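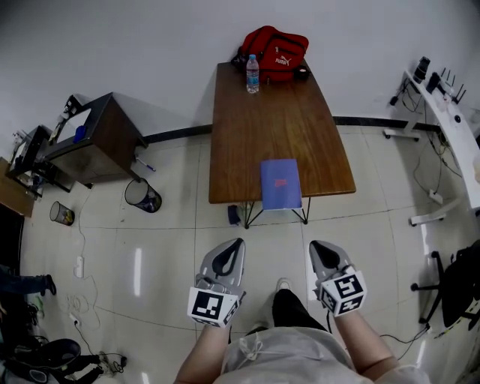 Pivis hand-held gripper set

Pivis is a pair of grey hand-held grippers used to show a robot how a job is done. Staff hold one in each hand and do the task as they normally would. Each has a marker cube mounted near the handle.

At our Holtitz site, packers now spend up to 3 hours a shift teaching and less time lifting. Pay grades have not changed – Regula Pfister handles questions on rotas.

Sold in pairs. Spare inner pads ordered separately.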